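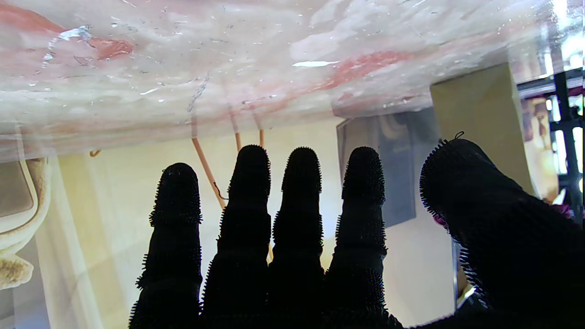

Section 4: Cloths and Work Surface

4.1 Purpose

This section sets out the procedure for laying out, folding and putting away household cloths at the Pundcombe living-room table. It applies to all cloths supplied in the Rosser linen set and to any cloth of similar weight. Napkins are covered in Section 5.

4.2 Before starting

1. Clear the tabletop of cups, papers and loose items.
2. Wipe the marble-patterned surface with a soft damp cloth and a mild cleaner. Do not use scouring powder.
3. Dry the surface fully, including the edges.
4. Switch on the floor lamp. The tripod base must stand level, clear of the walkway, with its cord run along the wall.
5. Stand an open paper carry bag at the left side of the table, handles upright.

Caution: Plastic covers and clear sheeting can hold water droplets on the underside. Lift them away from the table and dry both faces before any fabric is laid down.

4.3 Laying out the cloth

1. Place the cloth in the centre of the table with the hemmed side down.
2. Take hold of the two upper corners, one on each side.
3. Spread the lower portion flat first. It may extend past the near edge of the table.
4. Draw the upper corners outward until the folds between them open.
5. Smooth any remaining creases from the centre toward the sides. 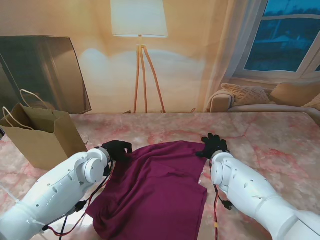
Figure 4-1. Magenta cloth at the centre of the table, upper area still gathered.

Note: Dark colours may transfer to pale surfaces when damp. Cloths in magenta, navy or charcoal must be completely dry before they are laid out.

4.4 Folding and packing

1. Bring the upper corners down to meet the lower corners.
2. Fold once more from left to right and press the fold with the palm.
3. Lower the folded cloth into the bag. Do not fill the bag beyond 3000 grams.
4. Label the bag with the colour and the month of packing, for example October.

4.5 Care

Wash coloured cloths separately in cold water. Iltik liquid may be used at the rate printed in Appendix B. Replacement cloths are listed in the Wolala parts schedule. Enquiries regarding this section should be directed to Iolo Griffiths, Household Procedures.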